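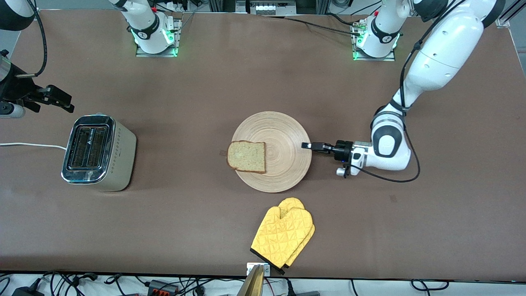
Skoryk dual-arm bench with the toaster task laid out. Base status rings show green.

Skoryk Dual-Arm Bench, Household Task Configuration
Supplied by Ferulance

Overview
The Skoryk bench is a two-arm tabletop cell for handling work with household objects. Both arms are bolted to the table on metal plates and fitted with two-finger grippers. The matte brown work surface keeps glare down under overhead lighting. The bench is sold as partly completed machinery under Directive 2006/42/EC. The integrator carries out the risk assessment of the finished cell.

Standards to consult
ISO 10218-1 for the arms. ISO 10218-2 for the cell and its integration. ISO/TS 15066 where a person may share the work area while the arms are powered. ISO 12100 for the general method of risk assessment. An arm rated for collaborative use does not make the application collaborative. The gripper, the object held and the table edge all have to be assessed with it.

Setting up a task
Keep objects inside the area both arms can reach without crossing elbows. Place soft items such as mitts and cloths flat, with loops and straps tucked under. Cords from appliances should leave the table on the side farthest from the active gripper. Gripper cables need enough slack for full wrist rotation, and the slack must stay clear of the plate or tray in use. Check this at reduced speed before every new layout.

Heated appliances
Toasters, kettles and irons are assessed as separate hazards. Ferulance requires the following on any bench under its service plan:
Appliance supply switched through the same emergency stop circuit as the task program, on its own contactor.
Dry runs with the appliance unplugged until the full motion has been completed 138 times without a fault.
No paper or loose packaging on the surface during a powered run.
One operator at the stop button for the whole of a powered run.

Status ring
Do not use the ring color as proof that an arm is safe to approach. Confirm the state on the controller, then enter.

Service
Inspect gripper fingers, flange screws and cable jackets every 1,632 operating hours. Replace finger pads at 3,000 hours regardless of wear. Re-torque the base plate bolts after the bench has been moved. Record each inspection in the Ekance logbook delivered with the bench.

Ordering
Bench with 2 arms and grippers: Skoryk D.
Emergency stop and appliance contactor kit: Gamier K.
Spare finger pads are sold in pairs.

Page revised 2018-11-21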